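Jolar hand grippers: left unit drops out of the log partway through a take
Ticket 316
Status: open, waiting on reporter
Opened 2022-04-10
Area: handheld pair / USB / logging

Hi all, and thank you in advance for reading, I know I go on a bit. I'm building the two-handed version of the Jolar grippers in our shared workshop at Skesside, and I've hit something I can't get past on my own. The right one has been a dream from the start. The left one records happily for a while and then its jaw position simply freezes at whatever value it had last. No error, no beep, the logger keeps writing rows as if all is well, and I only find out when I plot it afterward (which is a sad way to spend an evening!).

Setup: both grippers wired, both into the same powered hub, hub into the workshop desktop. Logger is the stock one from the Storkent repo, config untouched apart from the port names. The task I've been practicing is opening and closing a plastic box with a hinged flap and divided compartments inside. I like it because it needs both hands and because the flap makes you turn your wrists quite a lot.

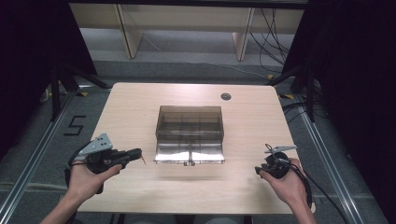
What I've tried so far, in the order I tried it:

Swapped the two ports on the hub. Fault stayed with the left gripper.

Swapped the cables. Now this is where I got excited, because the left one ran for 10 full takes without a freeze, and I nearly closed the ticket before I'd opened it. Then it froze on the next take and again on the one after that. The right gripper, with the suspect cable on it, never missed a row.

Reflashed the left board with the December build. Same.

Took the hub out and plugged the left gripper straight into the desktop. Same, though it seemed to last longer. I didn't time it, sorry.

Held the left gripper still and opened and closed the jaw for a good long while. No freeze at all. Then I did the same thing while rolling my wrist, and it went inside a minute.

So my hunch is the connector on the board, where the cable comes out and loops down past the wrist. I printed the strain relief clip from the Ríos remix because it's kinder on the hand, and I'm wondering now if it leaves the plug with too much room to wiggle. Both grippers have the clip, mind you, so that doesn't explain why the right one behaves.

Log excerpt, left side, just before and after:

row 2998 jaw_L ok
row 2999 jaw_L ok
row 3000 jaw_L stale
row 3001 jaw_L stale

It doesn't always happen at that row, this was just the tidiest one to paste.

Two questions, then. Is there a setting that makes the logger stop when it sees "stale"? I'd much rather lose one take than a whole session. And has anyone resoldered that connector without lifting the pads? My soldering is fine for big things and a bit hopeful for small ones.

Update, same evening: I set stale_limit to 2 in the config after finding it in the comments of the sample file, and the logger does stop now. Lovely! Still freezing, of course, but at least I know right away. I've put a blob of hot glue behind the left plug and will run a proper batch when the table's free again. Leaving this open until then.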